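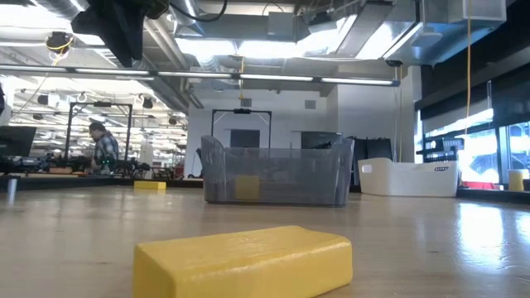
Forums > Automation > Manipulation > Sorting and put-away: is anyone running this unattended?

We use cookies to keep you signed in and to count visits. Accept | Settings

tolstack
Looking for numbers from people doing plain put-away: part on a table, part goes in a bin, repeat. I keep reading that household tidying is nearly solved, and I can't square that with what I see at work. We logged 1,600 attempts in August with rigid blocks and open bins. Success was fine while the parts lay apart from each other. It fell off once a part rested against a bin wall or sat flat with no gap for a fingertip.

b_ingvarsson
Define success. Placed in the bin, or placed in the bin without a second try? Those are different columns in our log and the gap between them is wide.

tolstack
First try, no operator touch.

quillfeed
Then you're holding it to a standard the shop floor doesn't use. A bowl feeder jams too. Someone clears it and the shift goes on. If one operator can watch 4 cells, the work is automated for costing purposes.

b_ingvarsson
A bowl feeder jams in ways you can list on one sheet. Ours at Laltholm has had the same list for years. A learned policy will do the job all morning and then press a part into the tabletop when the sun moves across the bench. I put blackout film on the windows and got back more than I did from retraining.

Gray_Ratchet
Glare is a sensor problem. Cross-polarize and move on. Translucent bins are worse. Depth reads through the wall in patches, so a part inside the bin gets proposed as a grasp target from outside it. We swapped to opaque bins and that fault went away.

quillfeed
Swapping the bins is fine in a shop. In a house you don't get to pick them.

Gray_Ratchet
Agreed, and that is why I'd split the thread title in two. Shop floor: yes, with fixtures and a fixed part list. House: no.

tolstack
I'd go softer on the house. The Vinuvex arm at Toft clears a table of toys at a usable rate if you don't care about order. It's slow — 13 seconds per item with retries — but slow is acceptable when the room is empty.

b_ingvarsson
Toys, one table, arm bolted down. Put it on wheels and report back.

quillfeed
Price matters here too. The Zolmont two-finger gripper is 1,199 and the pads wear. I can defend that for a line. I can't defend it for picking up blocks.

tolstack
Fair. I'll rerun with parts placed against the wall on purpose and post both columns.

Comments (3)

Anatole Cordier
Did the film on the windows change your exposure settings, or were they locked the whole time?

b_ingvarsson
Locked. Auto exposure was off before and after.

parfocal
Please post the retry counts by part size as well. Large parts close to the camera hide the bin rim on our bench, and the average conceals it.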